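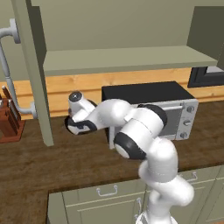
カウンター上に置かれた黒と銀の電子レンジ(CG)

業務用厨房の設計を手がけるClurkatsideで、家庭用キッチンの電源計画を担当しているエクレム・トゥンジェル氏に話を聞いた。主題は、電子レンジの置き場所と回路の分け方である。

トゥンジェル氏によれば、相談の大半は機器の性能ではなく配線に関するものだという。「レンジの高周波出力と定格消費電力を混同している方が多い。箱に大きく書いてある数字は出力のほうで、コンセントから引く電力はそれより大きくなります。回路の容量は消費電力で見なければ意味がありません」

同氏が図面で最初に確認するのは、レンジと同じ回路に何がぶら下がっているかである。炊飯器、電気ケトル、トースターはいずれも発熱機器で、使う時間帯が重なりやすい。「朝に遮断器が落ちるという話は、ほぼこの組み合わせです。レンジは専用回路にし、ケトルとトースターは別系統に振る。新築なら追加の費用はわずかですが、後からだと壁を開けることになります」

設置高さについては、庫内の底面が使用者の肘の高さ前後に来る配置を基準にしている。高い棚に載せると、熱い汁物を肩より上で扱うことになる。逆に低すぎると、扉を開けたまま腰を曲げる姿勢が続く。扉の開く向きも図面に書き込む。横開きの場合、取り出した器を仮置きする面が開口側になければ、扉をまわり込む動作が毎回生じる。

放熱の余裕は機種ごとに異なるため、同氏は一律の数値を示さない。「取扱説明書の離隔寸法に従ってください、としか言いません。背面を壁に付けてよい機種もあれば、上方を大きく空ける機種もあります。買い替えで寸法が変わることもあるので、棚板は可動にしておきます」

2021年6月に引き渡した集合住宅Lovarの改修では、16戸のうち2戸で計画を変更した。居住者が持ち込む予定のオーブンレンジの奥行きが、既存の吊り棚の下に収まらなかったためである。現場を見た同僚のサンダマリ・サルカル氏が棚を浅くする案を出したが、最終的には棚柱の位置をずらして対応した。「コンセントの位置も一緒に動かしました。本体の真裏にあるとプラグの厚みの分だけ前に出ますし、抜き差しもできません。横にずらして、手が届く高さに付けるのが原則です」

接地についても尋ねた。アース端子付きのコンセントが設けられていても、線がつながれないまま使われている例は珍しくないという。「引き渡しの時に端子の場所を見せて、ねじを緩めるところまで実演します。書面だけでは読まれません」

現在は、延長コードに頼っている既存住宅向けの点検表を作成中である。項目は回路の系統、コンセントの変色、プラグの緩み、アースの有無など。変色が見つかった場合は使用を止め、電気工事業者に見てもらうよう記載する予定だという。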